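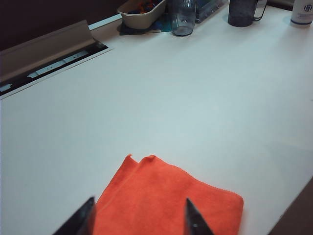
Summer robotics project: cloth folding

The table task ran from June until the start of August in the upstairs lab. Students worked in pairs on one job: get the arm to pick up a folded cloth, move it, and put it down still folded. This page collects the pictures and the notes that went with them. Most of the notes were written by the students on the day and have only been fixed for spelling.

Posted 5 August 2021.

Cloth task, wrist view

Orange microfiber cloth on the white table, gripper open with a finger on either side of the fold. The top edge has two small ruffles toward the left.

Notes on the cloth

We started with a thin cotton napkin and gave up on it in the first week. It slid when the fingers closed and the layers came apart. Microfiber holds together better. It also has a hem, and the hem is stiffer than the rest, so the grip feels different depending on which side you come in from. Mingxuan Bai kept a page on this in the team notebook and it was the page people borrowed most.

Orange was picked for the color mask. On a white table it separates cleanly and the threshold hardly had to be touched after lunch, when the light in the room changes. The blue cloth from the same pack was harder. Shadows on the table come out slightly blue in the wrist camera, and the mask kept growing into them.

Notes on the table

The rule for the near half of the table was to keep it clear before a run. Bins, cups and mugs went to the far side by the cable tray. The tray lid can stay open while people are plugging in, but the planner has to know about it. Team Duan had the lid missing from their collision model for a week and wrote their own line about it in the log: "add lid, add lid, add lid."

The zero point is measured from the near corner. If the table gets bumped, measure again. Nicanor Escobedo made a cardboard square for this, and it is in the top drawer with the tape.

Notes on the gripper

Finger opening was set by hand at first and then read from the mask. Two teams used the full width of the cloth as the target and two used the distance to the nearest fold. The fold version was slower to write. It gave better picks on cloths that had been put down crooked.

Closing speed matters more than we expected. At the default speed the top layer bunched up before the bottom layer was held. Everyone ended up slowing the last part of the close, and Team Olletti wrote a short function for it that the others copied with permission.

Please don't leave the arm parked low over the cloth at the end of a session. Send it home first, then switch off.

Notes on the code

The class used Wirport for passing messages between the camera computer and the arm. It is a small library written by last year's group and the documentation is thin. Read the test files, they explain more than the manual does. The restart order is camera, then Wirport, then arm. Any other order gives you a connection that looks fine and sends nothing.

Logged runs for the whole summer came to 913. Of the saved pictures, 3,000 were labeled by hand for the cloth mask, with 240 set aside for testing and never used for training. Labels were done in the last half hour of each session. Some of the early ones include the shadow as part of the cloth and still need to be redone - the list is in the shared folder, under Mingxuan's name.

Final demo

Each team had 2 attempts with a cloth placed by another team. Placement had to be flat on the table and within reach, and that was the only restriction. Team Duan made the pick both times and lost the fold once on the way down. Team Olletti had one clean run and one stop after the mask picked up somebody's orange sleeve. Team Cerkico went last and finished both, slowly. The fourth team had a cable fault and was scored on their practice log.

Parents asked several times whether the arm can fold the cloth as well. It can't yet. Folding was on the plan for July and was dropped when the pick took longer than scheduled.

For the fall group

The starting code, the cloths and the cardboard square stay in the lab. The first job is the relabeling. After that the plan is to try two cloths in a stack and pick only the top one - Nicanor has a rough version that works on a dish towel but has not been tried on microfiber.

Sign-up for the fall is on the sheet by the lab door. Returning students should write their team name next to their own name. New students do the safety hour first and can join a team after that.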